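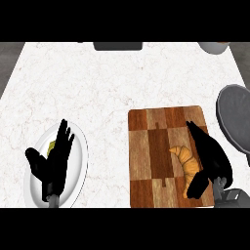
One early-shift baker at the Surnden site told us she had expected to lose the part of the morning she liked, and that what went was the part that hurt her wrists. She still shapes the dough, she said, and now she has time to look at it. Comments of this kind came up so often in the interviews that we have organised the section around them.

4.2 Plating and the shape of the shift

Figure 3. Simulated bench in the Zallow planner: two arms at a marble counter, one hand above an oval plate, the other above a croissant on a checkered wooden board.

Plating was the first task handed over at both sites, Surnden and Junosholm. It is repetitive, it bunches up before opening, and staff ranked it near the bottom of the jobs they would fight to keep. Every new motion was rehearsed in simulation (Figure 3) before it was tried on the real bench, and this turned out to matter a great deal for the people as well as for the arms. Bakers were invited to watch the rehearsals and to ask for changes, and they did so with real gusto! Of the 233 change requests logged from March onward, 40 concerned the handling of pastry. Many of these were things we could never have worked out from the geometry alone: how firmly a laminated crust can be held before it flakes, or which side a customer expects to see first.

The most interesting effect was on who talks to whom. Under the old roster, the person plating worked with their back to the ovens and spoke mainly to the counter staff. With that position gone, bakers and counter staff began to sort out the morning's order together - a short conversation, usually over the first trays, that had no place in the earlier routine. Staff at Junosholm came to rely on it within three weeks.

Some costs were reported too. Junior staff used to learn the product range by plating it, and supervisors at both sites worried that newcomers now took longer to recognize a poor bake by its colour. Surnden responded by keeping one tray per shift for hand plating. We think this is a terrific idea and have added it to the Garrido protocol, where trainees plate 300 items by hand before they are signed off to supervise the bench. Its effect on training time is taken up in Section 5.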